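Keeping the small claims list moving: an interview with the Registrar at Bultstead 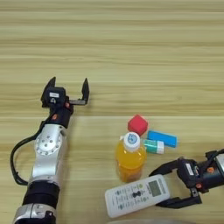

The Bultstead registry handles minor civil claims for the town and for the Geltdale district to its north. Its Registrar, who has held the office for 11 years, spoke to the newsletter in October on changes to listing practice and on what parties may expect when they file.

The principal change concerns the first conference. Under the revised practice direction, a claim is given a conference date within 28 days of the defence being lodged. "Previously a file could sit until one of the parties wrote to us," the Registrar said. "A person who has never been to court does not know that they ought to write. The date is now set by the registry, and both sides receive it in the same letter."

Conferences are held before a deputy registrar, who has no power to decide the claim but may record a settlement as a consent order. The Registrar was careful on this point. "Parties sometimes arrive believing they have come to a trial. They bring witnesses, who must then be sent home. We have rewritten the notice so that the first paragraph says plainly what the appointment is for."

Adjournments remain a concern. A party seeking one must apply in writing at least 3 clear working days before the appointment, with the views of the other side if these can be obtained. Late applications are referred to the duty magistrate. "Illness is one thing – a clash with a holiday booked after the notice went out is another," the Registrar said.

Geltdale residents may attend by telephone, and the registry counter there opens on 2 mornings a month for filing and for the swearing of affidavits. Asked whether those hours were sufficient, the Registrar replied that demand was uneven. "During harvest we see very few people. In winter there is a queue at the door by nine o'clock. I would like to favour the winter months when the roster is next settled."

Fee waiver forms are available at both counters and may be lodged together with the claim.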